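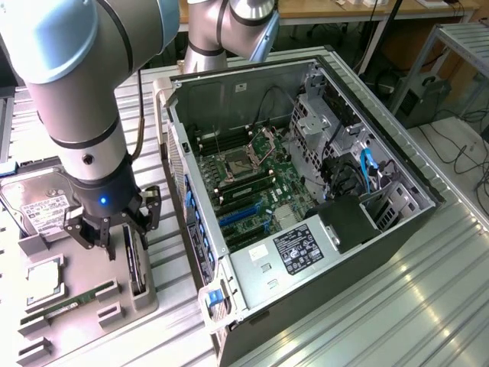

August, orchid seedling notes

Mokden flasks again. Carmela Santoro says the new agar gives better rooting. Maybe – I count 30 rooted out of 40, and the old mix did about as well.
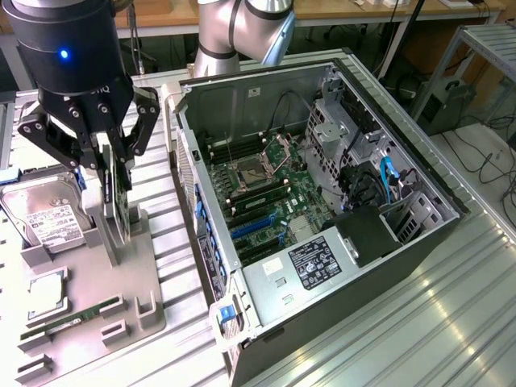
The Vermeulen batch is slower, with two flasks going brown at the base. Liltard blame our light. I doubt it, same shelf as the rest.
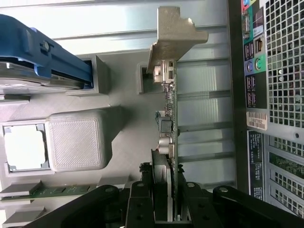

Repeat with plain bark tea before anyone orders more.
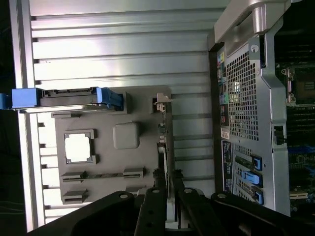 Ribbed metal panel and gray plastic tray.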